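Print this page | E-mail this page

Folding and Linens: Gallery
Whitelaw Textile Center, Suvunton

The Whitelaw Textile Center maintains a working collection of household cloths, napkins and table linens for teaching and display. The collection holds roughly 400 pieces, most of them plain squares in solid colors. This gallery presents work with the collection from February onward, together with notes on how the pieces are stored and shown.

Visitors are asked to remember that the cloths in daily use are handled often and may show creases. Pieces reserved for display are kept in the Paletti Room and are brought out by staff on request.

Square Cloth, Lavender-Purple
A single square laid toward the middle of a flat white surface, with a gripper at its left edge and another at its right. Plain squares of this kind are the first pieces used in the folding course.
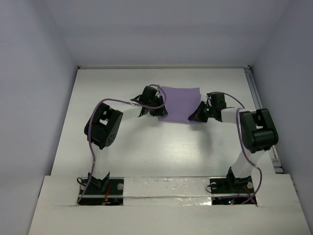

Storage and Care
Cloths are stored flat in shallow drawers, with no more than 4 to a stack. Colored pieces are kept apart from white ones and are washed separately in cool water. Folded pieces are opened and refolded along new lines twice a year to prevent wear at the crease.

The Jamis Bequest
The Jamis bequest added a large group of dinner napkins and tray cloths to the collection. Cataloging continues, and pieces are entered in the public register as they are completed. Requests to view uncataloged items should be made in writing and should state the type of cloth required.

Gallery Use
Pictures on this page may be reproduced for classroom purposes with credit to the Center. All other uses require written permission.

Shares: 2 | Comments: 0

Contact the Center | Copyright Whitelaw Textile Center | Back to top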